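Section 4. Hanging Frames from the Enik Rail

This section covers cord, hook and frame setup on an Enik rail that is already fixed to the wall. Rail installation is described in Section 3. Do not start until the rail has passed the pull check at the end of that section.

4.1 Parts and tools

Cord, clear, 1000 mm, with molded head
Cord, clear, 1552 mm, with molded head
Mathias hook, with locking screw
Wall bumpers, self-adhesive
Hex key (packed in the lid of the hook box)

You also need a tape measure, a pencil, a small level and side cutters. The cords are sold in pairs. Do not pair a short cord with a long one on the same frame, even if both hooks can be brought to the same height.

CAUTION: Cords and hooks from the older Bornuden track look similar but do not seat fully in the Enik channel. A cord head that turns less than a quarter turn is the wrong part. Remove it.

4.2 Choosing the position

1. Decide where the center of the frame will go, and mark the spot lightly in pencil.
2. Measure from the mark up to the underside of the rail. Subtract half the height of the frame, then add the drop of the hanging loops below the top edge. The result is the cord length from rail to hook.
3. If the result is more than 1000 mm, use the longer cords.
4. For a frame over a bed, sofa or sideboard, leave 178 mm clear between the lower edge of the frame and the highest fixed part of the furniture. Measure from the headboard if there is one. Pillows do not count.

Note: On a wall that meets a sloped ceiling, measure at each cord position separately. The two lengths will differ.

4.3 Fitting the cords

1. Hold the molded head sideways and push it into the channel.
2. Turn the head a quarter turn clockwise until it clicks.
3. Pull down firmly on the cord. The head must not rotate.
4. Slide the head along the rail to its position. Keep it clear of the joint between two rail lengths.
5. Repeat for the second cord. The distance between the cords should match the distance between the hanging loops on the frame.

Frames up to 600 mm wide may be hung on a single cord if they have one center loop. Wider frames always take two.

4.4 Fitting the hooks

1. Back off the locking screw two full turns.
2. Feed the free end of the cord into the top of the hook and draw it through.
3. Set the hook at the length found in 4.2 and tighten the screw until it stops. Do not force it past this point. The screw bears directly on the cord and can flatten it.
4. Fit the second hook in the same way.
5. Lay the level across both hooks and correct the lower one.

CAUTION: Do not trim the cord yet. Trim only after the frame has been hanging overnight.

4.5 Hanging the frame

1. Stick a bumper to each lower corner of the back of the frame.
2. With a second person holding the far side, lift the frame and lower the loops onto the hooks.
3. Let go slowly. If either hook moves, take the frame down and tighten its screw.
4. Check the top edge with the level.
5. The next day, check the level again. New cord stretches slightly under load, and one side may need to be raised.
6. Trim the free ends of the cord, leaving a short tail below each hook for later adjustment.

Clear the bed or floor under the work area before lifting a glazed frame. If the bed cannot be moved, stand at the side of it. Do not stand on the mattress.

4.6 Faults

Frame leans forward at the top. The loops are too low on the back. Move them to the upper third of the frame.
Frame swings when a door closes. Bumpers are missing or too thin. Fit two more at the lower edge.
Cord head slides under load. The head has not clicked. Take the frame down and repeat 4.3, steps 1 to 3.
Hook creeps down the cord. The cord is worn where the screw has been set. Shift the hook to fresh cord, or replace the pair.
Frame is level but looks crooked. Check the ceiling line and the headboard. In older rooms neither can be trusted, and it may be better to set the frame by eye.

4.7 Changing a picture

Hooks and cords can stay in place when one frame is exchanged for another. Repeat 4.2 for the new frame, since the loop height will differ. Slide the cord heads along the rail only with the frame removed.

For help with heavy mirrors and multi-row layouts, write to Iveta Kolář at the Coldale service desk. State the rail color and the wall type.
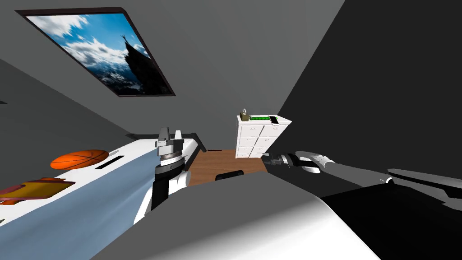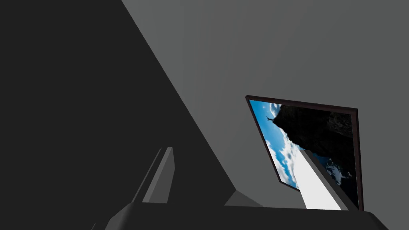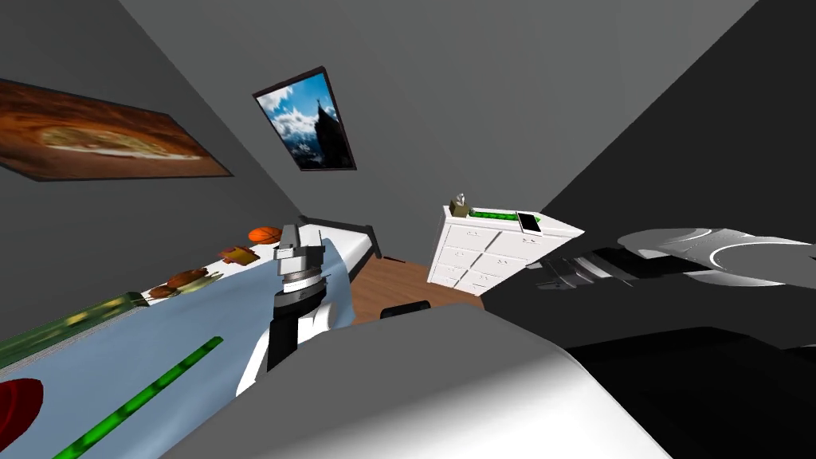
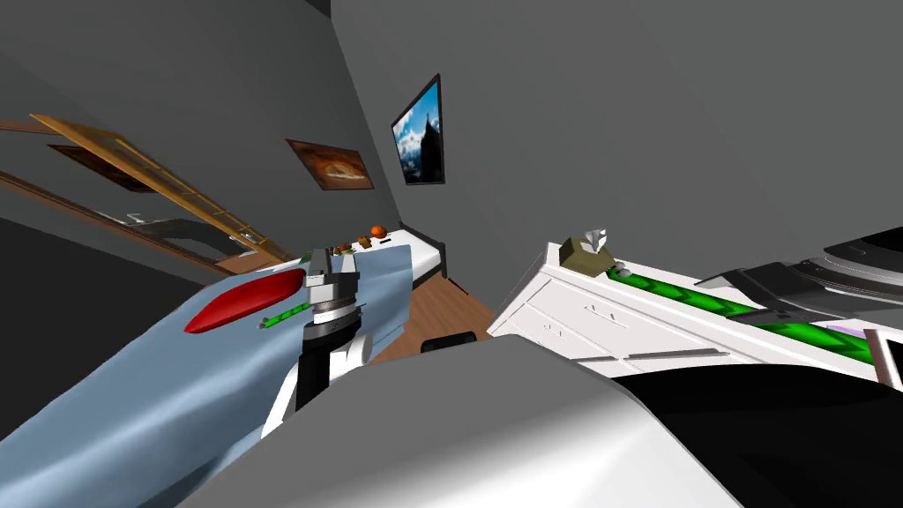 Figure 4-1. Rendered bedroom, four views. First view: landscape picture in a thin dark brown border. Third view: wide picture above the bed.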